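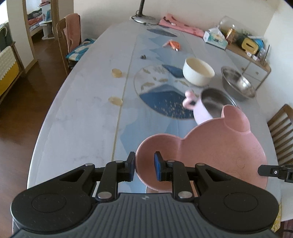
My grandmother cleared a table the way other people deal cards. Bowls went inside bowls, the saucepan went on top, and the placemat was shaken over the sink on the return trip. She'd have been astonished to learn that this was one of the hard problems of the century.

I've spent a good part of the year reading announcements about household robots, and I'd like to register a mild complaint. Every one of them folds a T-shirt. The T-shirt is always flat, always alone, and always the same sensible grey. I own one shirt like that. The rest of my laundry is fitted sheets and a child's overalls with one strap permanently undone.

Tables are worse. A pink bowl shaped like a pig's head is, to you and me, a bowl. You pick it up by the rim and get on with your life. To a pair of fingers with rubber tips it's a curved, slippery proposition with an ear on it, and the saucepan beside it has a pig for a handle, and the stainless steel one throws the ceiling light back in your face. Then comes the cloth, which has no shape at all until you touch it, and then has a different one.

In June I watched a demonstration by a company called Tavden, whose machine, the Clillum, was to clear up after a modest lunch. It took 13 minutes to move four dishes and a spoon. I was rooting for it by the end, as you do for a toddler on stairs. It placed the last bowl on the counter with enormous care, upside down, on top of the spoon.

Dagný Bergmann, who was standing beside me and has put robots into factories for years, was kinder. On the shop floor, she said, you get to cheat. You bolt things down, paint the floor, buy 1559 identical trays and fire anyone who moves the bench. The Hnatiuk plant, where she does most of her work, has an arm that has packed the same hinge into the same carton since before my daughter was born, and it's superb. Ask it to pack a different hinge and you need two days and an engineer.

My kitchen has had no such engineering. There's a roll of tape in among the tissues, and things on the table that belong in another room, or possibly another house. I don't think this makes us unusual.

So, can they do the chores yet? Some of them, slowly, if you tidy up first. I'd let one stack mugs today, provided they were my second-best mugs. I wouldn't let one near the good saucepan. Dagný thinks the dishes will fall within a few years and the laundry some time after, and she has money in Wurar, so she has reason to hope.

I asked her who clears the table at her place. Her husband does, she said, and he puts the bowls away wet.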